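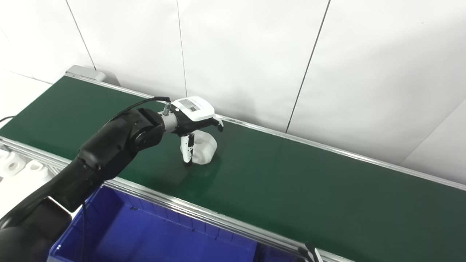 2 min read

Belt picking in the shop, round two
Posted in Builds > Arms and grippers

ulline_garage
Okay, got the arm reaching over the green belt at last! Project name is Ivton, after the street the shop's on. The job is dumb simple: white plastic part rides down the belt, arm grabs it, part goes in the blue bin by the near rail. I can get maybe some 20 good picks and then one finger lands a hair short and shoves the part sideways. They're that rounded pulley shape with a hollow in it, so once they start to roll you've lost them. Belt's stopped for every pick right now. Anybody been through this?

taiwrench
Nice rail! My money's on the cable. That loop from the wrist down to the gripper is going to tug when the last joint turns, and you'll get a different tug each time. Strap it along the arm with some slack at the wrist and run it again.

udport_mike
Don't think it's the cable, sorry. A cable like that isn't moving an arm that size. Curved part, plain fingers, of course it squirts out. Print some fingertips with a shallow V in them and come straight down over the middle.

taiwrench
I've had a thinner one than that throw me off 5 mm, so we'll have to disagree.

ulline_garage
Tried the cable first because it was free (two zip ties). Better, I think? Still missed one before lunch. V tips are on the printer now, the soft stuff, so it'll be done sometime in October lol

beltsander1975
What speed are you closing at? I had mine at 2000 in the controller, whatever units those are, and it batted everything off the belt. Dropped it way down and half my problems went away. Also, white part, white wall behind it. If you ever add a camera up high you'll be glad the belt is green.

udport_mike
Speed is worth a try, sure. I'd still do the tips.

ulline_garage
Slowing it down tonight then, tips after that. One thing at a time or I'll never know which one fixed it. Does anyone have a V tip file for a two finger gripper they'd share? Mine came out kind of ugly.

taiwrench
Check your messages, sent you the ones I use.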